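Teleop or kinesthetic for a two-handed bottle and dish task?

Gusent forum > Teaching and demonstration > Humanoids

tarnside
We have to record 2,000 demonstrations of a table task by September. Both arms, five-fingered hands, a plastic bottle and a round dish. The bottle gets picked up with the right hand, passed over the dish and handed to the left, then stood upright on the table. I have done plenty of single-arm work by grabbing the arm and moving it, but never two arms at once. Is there any sense in doing this by hand, or should I go straight to remote control?

mudlark_7
Remote control. You have two hands and the robot has two arms with fingers on the end. If you are holding its forearms you can't also close its fingers. People get round it with foot pedals for the grip and the results are always a bit stiff.

Also, if you stand there pushing the arms, you are in the head camera. The policy then learns from pictures with your sleeves in them.

oddjobben
I'd disagree with part of that. You can record the arm path by hand first, play it back with nobody near, and save the camera on the playback. Takes twice as long per demo but the pictures are clean. We did a drawer task that way on the Holzer arms and it was fine.

mudlark_7
Fine for a drawer, which stays where it is. A bottle on its side rolls. Play back the same path and it's 2 cm off, and now you've got a demo of the hand closing on air.

tarnside
Fair point about the rolling. What I have been doing since yesterday is gloves plus the headset, view from the head camera. Right hand has the bottle in this one, left is open and waiting on the other side of the dish.

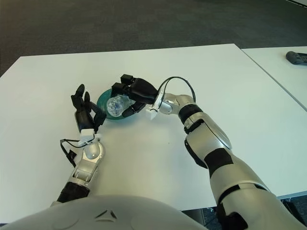

Post last edited by tarnside on May 22, 2026

The part I find hard is the left hand. I can't feel when the fingers have met the bottle, so I either stop short or squash it. Thin plastic gives very easily. Of the first 40 tries I kept seven.

oddjobben
Seven is low but it's day one. Are you looking through the headset only, or do you also have a side view up on a screen? From the head camera your right hand hides a good part of what you're doing.

tarnside
Headset only.

pell_and_sons
Put a side camera in. You don't have to train on it, just have it where the operator can see it. Our keep rate went up within a morning.

Second thing, slow down before contact. Move at normal speed until the open hand is close, pause, then close the fingers. Trim the pause afterwards if it bothers you.

mudlark_7
Don't trim the pauses by hand. We did that on the Jivum set and the cuts weren't consistent between operators. The policy hesitated in odd places and it took ages to work out why. Leave them in, or run the same script over everything.

pell_and_sons
I meant with a script, but yes, agreed.

quarrybank
Has anybody mentioned the cables? With the wrist cable looping out like that I would check it through the full twist before you record any more. We snagged one on a table edge – it didn't break, but the wrist was reading wrong for the rest of the session and those demos all went in the bin.

tarnside
Will check. There is slack in both but I haven't tried the full range with the left.

oddjobben
Coming back to the original question, I still think hand guiding has a place. Use it to set the start pose of both arms, then switch to the gloves. The operator isn't spending the first ten seconds of every demo getting into position.

mudlark_7
That I would go along with. But vary the start pose. Our set ended up at 2,613 demos and far too many began from exactly the same place. Move the dish as well, and turn the bottle so the cap end isn't always on one side.

tarnside
Plan for tomorrow then: side view on a monitor, start poses set by hand with some variation, pauses left in. Does anyone record the failed ones too, or just delete them?

pell_and_sons
Keep them in a separate folder with a one-word reason. We use the Clutuveck naming, so drop, miss, crush, cable. Costs nothing but disk space.

quarrybank
We delete ours. Never once went back to look at them.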